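Print Room at Rimside Museum Reopens With Ornament Show

Aug 2, 2021

The print room at the Rimside Museum has reopened with an exhibition of designs made for goldsmiths, cabinetmakers and locksmiths. The show, titled "Patterns for the Bench," brings out engravings and drawings that have spent most of the past century in storage boxes.

On view are 60 sheets, most of them from northern Europe. They include borders of leaves and shells, patterns for candlesticks and salt cellars, and a long run of keyhole plates with grotesque faces.
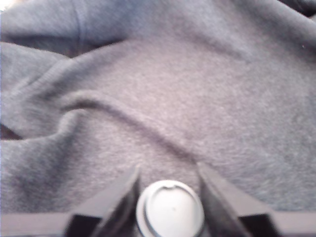

The works come from the Drarari bequest, a group of 477 prints and drawings left to the museum by a family of silver dealers. The museum finished cataloging the bequest this spring. Many sheets have pinholes, ink spots and scored lines, signs that they were used in workshops before they reached collectors.

One wall is given over to a single design for a ewer, shown in four printed versions. The handle changes from a sea serpent to a winged woman and back again, and the last version drops the foot entirely. 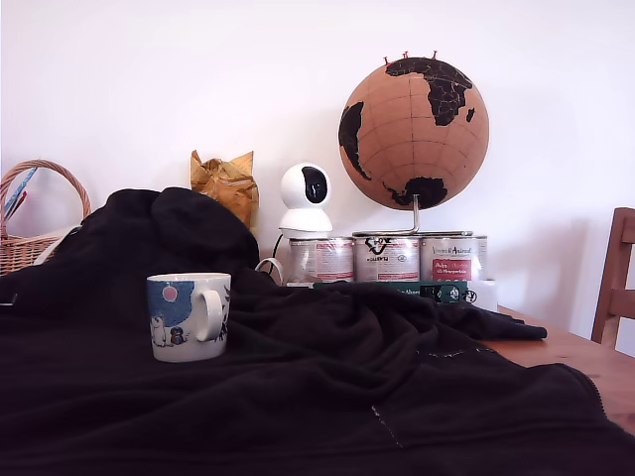
Conservation work was carried out by the Skeluvo studio, which removed old cardboard backings from the larger sheets. Under one of them was a pen drawing of a table fountain, previously unrecorded. It hangs near the entrance with both sides visible.

A catalog has been published by Xenos in an edition of 400. It illustrates every sheet in the exhibition and includes an essay on how pattern books passed from one town to another.
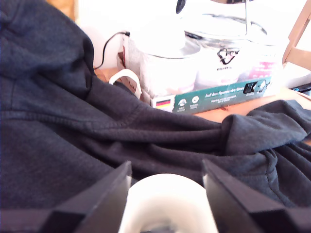 Light levels in the room are kept low, and the drawings will be changed at the end of August. The engravings will stay up for the full run. Admission is included with the museum ticket, and large bags must be left at the front desk.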